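Hanirberg Weekender: Planning Meeting

Minutes of the meeting held Tue 26 May, upstairs at the Kirui

Present: programme, site, bar, box office and press. Sound sent apologies and a list of complaints, which was read out under item 4.

1. Minutes of the last meeting
Agreed, with one change. "The council is happy with the late finish" now reads "the council has not yet replied about the late finish". Site asked that we stop writing down hopes as decisions.

2. Headliner
Programme reported that Hetamance have said yes to the Saturday night. Box office asked whether there was a signed contract. There is an email. The meeting did not regard an email as a contract, particularly after last year, and agreed that the name stays off the poster until the paperwork is back. Programme thought this over-cautious and wished that to be noted.

3. Tickets
Weekend passes sold so far: 273. Press described this as a strong start. Box office pointed out that many of these went at the early price and that sales have been flat since it ended. A second discount was suggested and turned down, as people who paid full price tend to notice. Day tickets will go on sale once the running order is settled and not before.

4. Sound and stages
Sound's list was long. The main points were the length of the changeovers, the state of the monitor desk and the position of the second stage, which faces the first. Programme believes the two can run at once if the quieter acts go on the smaller one. Site has stood between them and does not believe it. It was agreed to stagger the sets, which leaves 16 slots over the weekend. Bands already promised a longer set will have to be told.

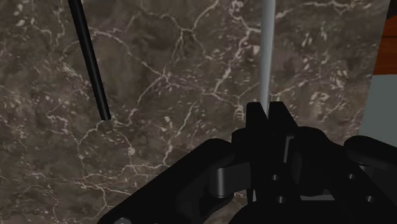 Bar, Door and Site

5. The aftershow
Sondeo have offered to run the aftershow in the cellar room and say they can fill it. The room is licensed for 150. The meeting asked how guest list, crew and bands would fit within that number as well as paying customers, and had no clear answer. Sondeo to supply a door plan in writing. If it has not come by the next meeting, the cellar stays shut and the DJs move to the main bar.

6. Bar
Reusable cups were discussed again. Bar has yet to see figures showing that the deposit covers the losses and would like some before ordering. The supplier's leaflet was passed round and was not found convincing.

7. Camping
Site wants the field gate closed at 7 each evening to vehicles. Agreed. Press asked to call the upper field "boutique camping". Refused, as it has the same toilets as the lower one.

8. Any other business
A winter date in November was raised. The meeting would prefer to see the accounts for this one first.

Actions
Programme: signed contract from Hetamance; revised running order.
Box office: weekly sales, split by price.
Site: written reply from the council.
Bar: cup costs from two other suppliers.
Press: hold the poster.

Next meeting: same room, date to be sent round by email.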